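What 587 Demonstrations Taught Us About Wallpaper

I promised in September to write about our background experiment, and then I was busy with repairs, so it comes late. Thank you to the two readers who reminded me.

The question is simple. When we train a policy for a two-arm robot from demonstrations, how much does it look at the object, and how much does it look at everything else? In our lab we call the older setup Birnness. It has plain white walls and a gray table, and the policies we trained there were good in there and bad in every other place. If somebody left a jacket on a chair behind the table, the arm started to hesitate in the air above the part.

So for the new setup, which has the name Drastex, I wanted walls that are as busy as possible. I spent one evening looking at wallpaper for children's bedrooms and ordered the one with flowers, bows and ribbons. My colleagues laughed for a week. The surface has a stone pattern with veins, and this is the more difficult part for the wrist cameras, as a thin vein can look very much like the shaft of a small tool.
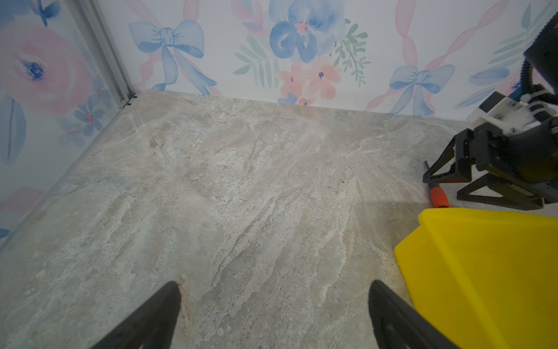
Left wrist view with the orange-handled tool under the other arm.

I call it the left wrist because our recorder names it like this, but please note that the names were exchanged in our first recordings and I had to correct them by hand. If you use the Norkon recorder, check this before you collect anything. I lost 20 episodes to this mistake.

We collected 587 demonstrations in the new setup and compared with the 953 we already had from the white one. The task was the same: pick up the tool by the handle and pass it to the other gripper. For training I used the same network and the same settings, and I changed only the data.

With the white data alone, the policy was almost useless between the flowers. It closed the gripper on the veins of the surface again and again. With the flower data alone, it did well at home, and – this surprised me – it also did quite well against the white walls, although it had fewer demonstrations to learn from. Mixing both was the best, but the difference to flowers alone was small.

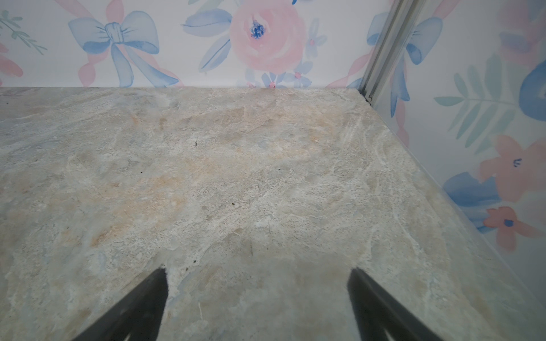 Would random color changes to the white data give the same effect?
They helped a little in our tests, but the policy still failed on the stone pattern, so I would collect at least part of the data with a real busy background.

There is one weak point that I should mention. The wallpaper repeats its motifs, and I suspect the policy uses the big bows as landmarks to know where the wrist is. When I covered the bows with paper, the reach became less exact, mostly near the corner. I tried this only with one trained model, so please do not quote it as a result.

Next I will try the Prokopenko sampling method, where the wall panels are exchanged after each block of demonstrations. The panels are already ordered, this time with stripes. The code for the comparison still needs cleaning and I will put the link under this post when it is ready.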